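Vumonside Press: pre-upload check, Kindle edition
Title: The Nallildale House (Gough Sisters, Book 2)

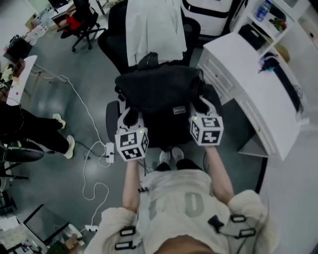 1. Front matter
Title page and series number match the product page. Pass.
Copyright page: wrong ISBN, carried over from Book 1. Corrected.

2. Contents links
All chapter links open at the heading. Pass.

3. Body text
197 pages in print layout. Scene breaks missing in chapter 6; 2 put back.
"Jullero" spelt with one l in the letter from the solicitor. Corrected.

4. Blurb
Gives away the divorce. Refer to editor.

5. Back matter
Link to Book 1 dead on the older reader. Fail, recheck Tuesday.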